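Craddock students put robot arms to work on the laundry
Thursday, July 28, 2022
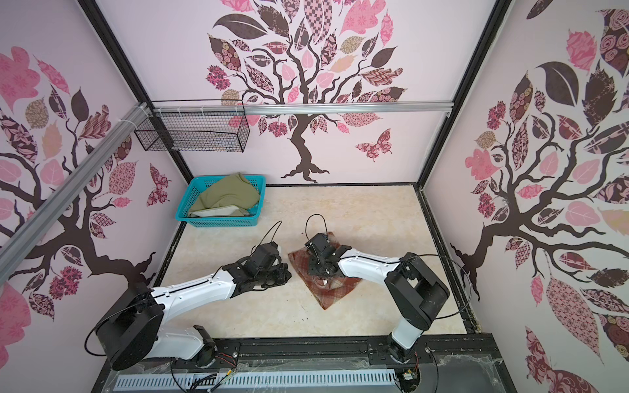 Craddock High School's summer robotics class is spending its final two weeks on a job most of its students avoid at home: folding cloth. The class works with a pair of white and black arms mounted on a front rail, and the students control both from a bench beside the enclosure. The practice piece is a brownish red plaid square, laid out like a diamond with one corner toward the front. One gripper presses on the middle of the cloth while the other waits to the left of it. More fabric sits in a turquoise basket at the back.

The class is open to students entering grades 10 through 12 and has 20 places. It meets four mornings a week in the school's old print shop, which was cleared out in March.

Students are split into teams, and each team has to write its own folding routine. A routine must bring a square of cloth from flat to folded in quarters with no help from a person once it starts. Teams may use recorded arm movements as a starting point, but the final run has to be done by their own program.

Cloth is harder to handle than the blocks and cups used in the spring class. A block keeps its shape when it is picked up. Cloth sags, slides and bunches, and a gripper that closes a little too high comes away with nothing. Most teams spent the first week on a single task — picking up one corner and only one layer of it.

The school paid for the class with a grant of $3,640 from the Prikosgate Education Fund. The money covered replacement servos, cables, fabric and the rental of two laptops. The arms were already at the school and had been used by the after-school club, which built the enclosure last year.

Each team gets 30 minutes at the arms per session. The rest of the morning goes to writing code, reviewing earlier runs and keeping a lab notebook, which counts toward the elective credit students can earn.

Teams will show their routines at an open house on the last day of class. Families and other residents are welcome, and there is no charge. Visitors should use the Vastton Street entrance, as the main doors are closed for roof work.

Two of the teams plan to enter the Bonitach Student Automation Meet in the fall. The meet has a household tasks category, with separate rounds for folding, sorting and setting a table. Craddock entered the sorting round last year and placed fifth.

Sign-up for the fall robotics class opens when school resumes. Forms will be available at the front office and on the school website.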